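Speaker notes, afternoon session, 2:15

Good afternoon, and thank you all for staying on after that very generous lunch. I'm Ineke Kuipers, and I'm speaking for the Lidevier project, though most of the hard thinking belongs to Tiina Keskinen and Valtteri Lahtinen, so please save your tough questions for them!

(Slow down here.) Our question was a small one, really. If a two-armed robot learns kitchen chores from people steering it, does it help to let the starting layout wander a little between runs? We had 822 runs, and we kept 236 of them back for testing.

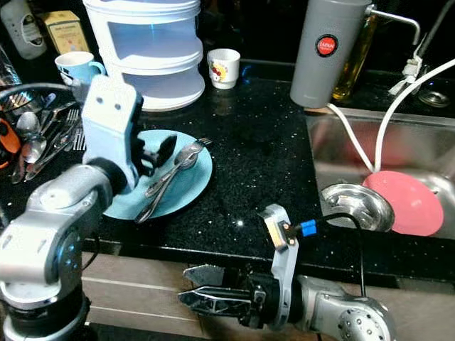
Spoon and fork on the teal plate, one arm to either side.

Cutlery is where we struggled most, and I say that with some affection. A fork handle lying over a spoon handle is a dear little puzzle. (Mention Rosalinda's labeling guide, she spent all of July on it.)

Now, the sink. Shiny steel throws light back in every direction, and our depth readings suffer for it, so we lean more on color there.

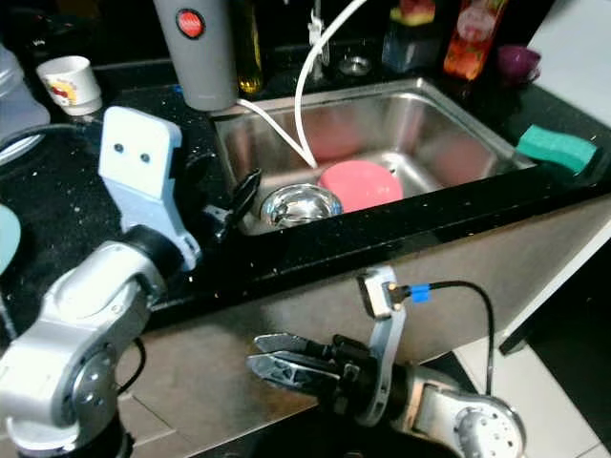
With mixed layouts in training, failed grasps on the test runs went from 422 to 27, counting every retry. I'd ask you to be a bit careful with that, because we have tried it in one kitchen only. 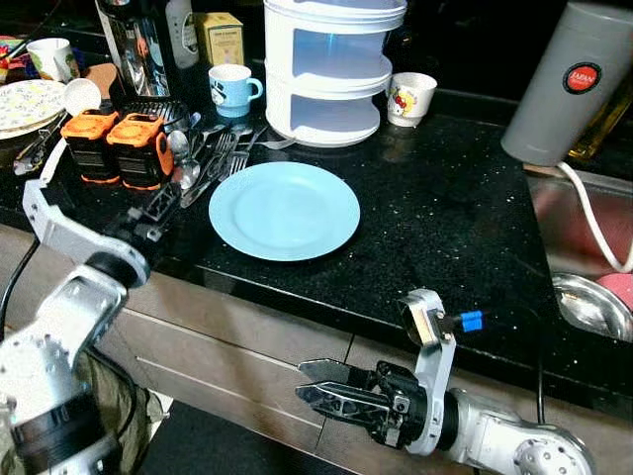
Next we'd like to try the same recipe at Clavstead, with different counters and, I hope, worse lighting. (Thank Raili, then take questions.)

Last updated: July
Contact: Ineke Kuipers, Lidevier project | © Lidevier | Back to top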